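# Notes 9: Learning from wrist cameras, or how to lose to a binder clip 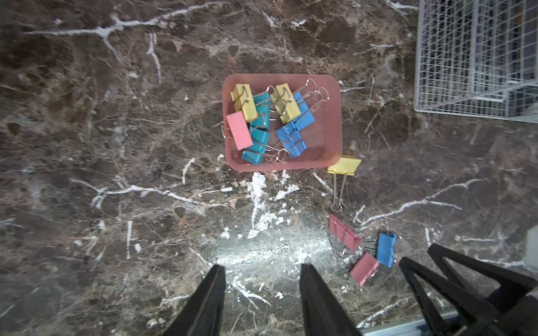
**Unit 3 / Imitation learning / Case study**

Revised 7/26/25. Replaces the older handout, which had the wrong number in the one place people looked.

Read this before the lab. It covers the clip-sorting study done with the Skonura dataset, what the policy was given, what it was asked to do, and why the first result was too good. The math is in Notes 8 and I won't repeat it, partly out of mercy.

## The task

A shallow tray, some binder clips in it, some binder clips out of it. The robot has to put the loose ones in the tray. A child can do this while watching television. Our policy could also do it, some of the time, with no television.

Binder clips were picked for a few unpleasant properties:

- The wire handles move. A clip with its handles folded up and the same clip with its handles splayed are different objects as far as grasp planning is concerned.
- Handles are shiny and thin, so depth sensors tend to see them as noise or don't see them at all.
- Clips tangle. Pick up one and you may get its neighbor, which the scoring script did not originally have an opinion about.

The tray is translucent, so the surface shows through its base. The surface is dark marble with white veins, and a white vein next to a silver handle is exactly as helpful as it sounds. Early versions of this task ran on plain gray felt and the numbers were lovely. We don't use those numbers.

## What the policy sees

One camera, mounted at the wrist. No overhead view, no depth, no object poses. The input at each step is the current image plus the gripper opening. The output is a short chunk of relative motions, in the camera's own coordinates.

Working in the camera's coordinates is the main design choice, and it's worth a minute. If actions are expressed relative to the robot's base, the policy has to learn where the base is from pictures that never show it. If they are relative to the camera, then "a bit forward and left" means the same thing wherever the arm happens to be. The gripper fingers also stay in view at the bottom, giving the network a fixed reference for free.

The price is memory. When the hand turns away from the tray, the tray is gone. A policy with only the current image has no idea it was ever there. Students always propose adding history at this point, and they are right, and then it copies its own previous motion and drives into the table. See "copycat problem" in Notes 7.

## The data

The Skonura set has 2,635 demonstrations in total. Of these, 1,120 are clip sorting; the rest are other tabletop jobs that we ignore until Unit 4. Starting layouts were shuffled by hand, meaning shuffled by people, meaning not very shuffled. People scatter things in small, tidy groups a comfortable distance from the tray. They also like to leave one clip just past a corner, as a kind of warm-up.

Keep that in mind. It comes back.

## Two training recipes

**Pascu (baseline).** Plain behavior cloning. Image goes in, action chunk comes out, squared error on the difference. When the demonstrations disagree about which clip to pick first, squared error takes the average, and the average of two clips is a patch of bare marble. The gripper closes on it with great confidence.

**Grirkance (the method).** Same encoder, same data, but the model first picks a target point in the image and then generates the motion conditioned on that point. The target is sampled, so the model has to commit to one clip. Labels for the target come from the demonstrations themselves: find the moment the gripper closes, project that position back into the earlier images, and use it. No human labeling needed, which explains most of the method's popularity with us.

When the projected point lands outside the image, that step is dropped from the target loss but kept for the motion loss. This detail takes one line of code and cost 3 weeks.

## First result

On 39 test layouts, Grirkance cleared every loose clip in nearly all of them. Pascu did badly, mostly in the marble-grabbing way described above. We were pleased. You should get nervous when you read a sentence like that.

The test layouts had been set up by the same people who made the training layouts. So the tidy little groups were there, and so was the lone clip off the corner. A third model, trained with the images blurred until a clip was a colored smudge, did almost as well. It had learned where people put clips.

## Second result

We rebuilt the test set with Rullotico, a small script that draws random positions and angles and tells the person where to put each clip. It is very bad company. It puts clips against the tray wall, under the rim of whatever basket is nearby, and on top of each other.

Under Rullotico layouts:

1. The blurred model fell apart, as it should.
2. Pascu got worse, though it had little room for it.
3. Grirkance lost a good share of its advantage and kept the rest. The remaining gap is the result I'd defend.

The failures that are left fall into three types. The gripper goes for a clip already in the tray (the target model doesn't know what "done" looks like). It grasps by the handle and the clip swings out of the fingers. Or two clips come up together, which now counts as a failure if either one misses the tray. Under the old scoring it counted as a success, twice.

## What to take into the lab

You will get both trained models and a stack of recorded rollouts. For each failed rollout, mark the first image where the target point is wrong, then mark the first image where the motion is wrong. Usually one comes well before the other. Write down which, before you look at the loss curves, as the loss curves will talk you into things.

Questions to bring along:

- If the demonstrator always clears the nearest clip first, what does sampling a target buy you?
- The clips come in several colors. Design a test that shows whether the target model cares. Changing the color of everything at once is not that test.
- Suppose an overhead camera is added at test time only. Which parts of Grirkance could use it without retraining? (Last year's most common answer was "all of them." Please don't.)

Write-ups are two pages, plots included. The August section uses the same handout with a different tray.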